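The Counter

My wife's aunt left us the house on Melen Street and, with it, the counter. The counter is wooden, the color of honey, and for 6 months after we moved in I believed it was ours.

It went by degrees. A basket came first, the wicker kind with a tall arched handle that ought to have eggs in it. It got toiletries. Then came the Lancôme case, which took the left side the way a small country takes a port. I was told both were there until the upstairs bathroom was finished. The man from Frerichs had promised the bathroom by December. He did not say which one.

I complained, in a dignified way, by leaving two cans of Pepsi in the middle. They were a border. My wife looked at them, looked at me, and asked if I was planning to drink those.

"Eventually," I said.

"Then they can stay eventually."

So we had a treaty. The paper towels were neutral and served both sides. I wiped my part of the wood every evening with more ceremony than it needed, and I never once touched the zipper on that case.

Frerichs called on a wet afternoon to say the tile had arrived and was the wrong tile. Another 400 dollars, another 10 weeks. I put the phone down and went to inspect the front.
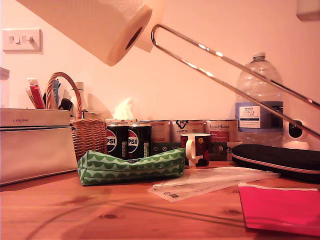 The Tile

The right tile was green. I had pictured it white, and had said so to everyone except my wife, who had ordered it.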